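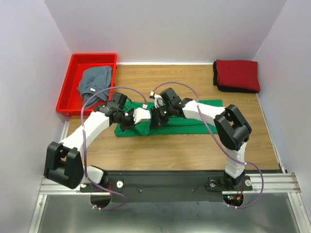
*Figure 1. Ado folding cell, Dradport. Green cloth under both grippers, garment tray at upper left.*

**Project:** Ado, two-arm handling of cloth
**Report to:** Oltel, program office
**Prepared by:** Guilan Tang, with test records from Maribel Londoño
**Date:** 23/02/2020

## 1. Status

Work package 4 (folding of flat cloth and simple garments) is behind plan. Testing with people next to the cell was stopped after the third of four events in which the right arm lost motor torque while raised and came down on the table. The fourth event occurred with the area clear, during a test meant to bring the fault out. One person received a bruise to the back of the hand in the third event. No medical treatment was needed. The injury was entered in the site log the same day and reported to Oltel by phone.

The cause of the signal loss has been found. The reason the arm fell when the signal was lost has also been found, and it is a separate defect. The first is fixed on the right arm only. The second is fixed in software on both arms and is still under test.

The other work packages are not affected and are covered in the regular report.

## 2. Test record for the period

| Item | Count |
|---|---|
| Fold cycles started | 1,382 |
| Cycles not completed | 294 |
| - cloth dropped or never picked up | 175 |
| - stopped by software limit or operator | 115 |
| - right arm lost torque | 4 |

The dropped-cloth figure is higher than we want and is mostly a grip planning matter. It is dealt with in section 7. The software and operator stops include every case where a person pressed the stop button for any reason, including cases where the cell was working as intended and the operator wanted to straighten the cloth.

The four torque-loss events are a small share of the total. They are the subject of this report all the same, as each one put a moving mass on a work surface where hands are allowed between cycles.

## 3. The events

**Event 1.** The right arm was near full reach, moving left to meet the other gripper for a handover. It stopped, then dropped. The gripper landed on folded cloth. The operator took it for an operator stop and restarted the cell. The event was found later, when the logs were read back for event 2.

**Event 2.** Same part of the motion, same result, except that the left arm did not stop. It carried on with its pull and dragged the cloth, with the right gripper still closed on it, until the left arm reached its own force limit. The right gripper finger was bent and was replaced from stock.

**Event 3.** The cell was paused between cycles with both arms raised. The operator reached in to flatten a corner of the cloth, as the procedure in force allowed. The right arm lost torque and the forearm came down on the operator's hand. The arm is light and fell a short distance. Testing with people at the cell stopped at this point.

**Event 4.** Produced on purpose by Londoño with the barrier in place, by running the handover motion over and over at the longest reach while flexing the cable by hand outside the barrier with a hooked rod. The arm dropped when the cable was pulled toward the elbow.

## 4. Cause of the signal loss

Each arm carries its gripper cable on the outside, looped back over the joints toward the base. On the right arm the cable ran along the forearm and down the right side. The first clamp was too close to the wrist. When the arm reached across the table and the wrist turned, the slack was used up at the connector before it was used up in the loop, and the connector took the load.

The connector was opened after event 4. One contact had backed out of the housing far enough to open under side load and close again when the load came off. The cable passed a bench continuity check before the connector was opened, with the cable lying straight. The same check had been done after event 2 and had been taken as proof that the cable was good. That conclusion was wrong. A continuity check without movement does not tell us anything useful about this kind of fault, and the check sheet has been changed.

The power supply was suspected first and was replaced after event 2. The old supply has since been load tested and is within its rating. It has been returned to stock. The time spent on it was lost.

## 5. Cause of the fall

The gripper shares a communication line with the joint motors on the same arm. When the gripper contact opened, the line dropped errors fast enough for the Xiong motor controller to declare the whole line lost. The controller's default response to a lost line is to remove torque from every motor on it. The joints have no brakes, so the arm falls.

This default was known to the supplier and is in the controller manual. It was not picked up in our hazard review. The review assumed that a lost line would lead to a hold in place, as it did on the controllers used in the earlier single-arm rig. The assumption was carried over from that review without being tested on the new hardware. I signed the review and the error is mine.

The two arms also had no shared stop. Each controller watched its own line and had no knowledge of the other, which explains the behavior of the left arm in event 2.

## 6. Corrective work

**Done**

- Right arm cable replaced. First clamp moved back along the forearm and a strain relief fitted at the wrist.
- Controller response changed on both arms. On line loss, each joint now holds its last position for a set time and then lowers at a limited speed to a rest pose.
- Shared stop added. A line loss on either arm now halts both.
- Check sheet changed. Cables are tested with the arm moving through its full reach.
- Reaching into the cell with the arms raised is no longer allowed. Arms must be in the rest pose and motor power off at the switch.

**Open**

- Left arm cable. It is routed from the wrist over the shoulder and down toward the base, so the load on its connector is not the same as on the right. No fault has been found on it. It will be given the same strain relief when parts arrive.
- Hold-and-lower test. The new response has to be shown to work at every pose used in the fold sequence, with the gripper empty and with it closed on cloth. The empty set has passed. The cloth set has not been started.
- Power loss. The change above does nothing if motor power itself is lost. The arms will still fall in that case. We have looked at springs and at add-on brakes for the shoulder joint. Neither has been priced. Until one is fitted, the control is the rule that hands stay out while the arms are up.
- Interlock. The rule depends on people keeping to it. A door switch on the front barrier, wired to motor power, has been drawn but not built. With no brakes, cutting motor power also makes the arms fall, so the switch must first call for the rest pose and lock the door until the pose is reached. This makes it a larger job than it first looked.

## 7. Effect on the folding work

The dropped-cloth failures were sorted by hand from the logs. Most of them occur when one end of the cloth bunches under the gripper as it presses down. The fingers then close on several layers, or on a ridge that slips out when the arm lifts. A lower approach speed helps in some trials and makes no difference in others. Londoño is working on a change that has the gripper come in at an angle and slide under the edge, and has tried it with the left arm only.

Garments are harder than flat cloth, as expected. The tray pick is the weak step: the sleeve or hem that hangs over the side of the tray is easy to grasp, but the rest of the garment often comes up twisted. No change is planned to this step until the safety items are closed.

Unattended runs behind the barrier have continued at reduced speed since the shared stop went in. They use flat cloth only. There have been no torque-loss events in these runs. The number of runs is too small to say more.

## 8. Schedule and cost

The milestone for garment folding will be missed. We ask Oltel to move it to September. The flat cloth milestone can be kept if the cloth set of the hold-and-lower test passes at the first attempt, and should be treated as at risk until then.

Parts used so far (cable, clamps, gripper finger, power supply) are within the maintenance line. The door lock and the shoulder brakes are outside it. A request will follow once the brakes have been priced, and the two items will be kept apart so that the lock can be approved first.

## 9. Decisions asked of Oltel

1. Accept the new date for the garment milestone.
2. Confirm that unattended runs may continue under the present limits.
3. Name a reviewer for the revised hazard review. The draft is complete except for the power loss section. We would prefer someone who has not worked on the single-arm rig.

Testing with people at the cell will not restart before the revised review is signed. The event logs and the photographs of the opened connector are held at Dradport and can be sent on request to Tang.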